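Skyrme Screening Room: Frequently Asked Questions

How long is a preview ticket valid?
A ticket admits one person to the screening printed on it. It can be moved to another date once, up to 2 hours before the start time.

Which formats are projected?
Features are shown from digital files. The Turis series in July also includes 35mm prints.

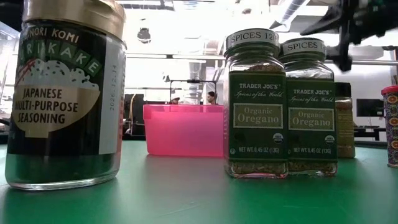
Are subtitled screenings marked in the listings?
Subtitled screenings carry the letters ST after the title. Open captions carry OC.

What is the running order?
Trailers run for 6 minutes, followed by the feature. Latecomers are seated in the back row only.

Can I bring a guest on a Porora pass?
The pass covers the holder. Guests need a separate ticket.

Where are older program notes kept?
The Grornier archive holds 2,790 sheets, searchable by film title or director.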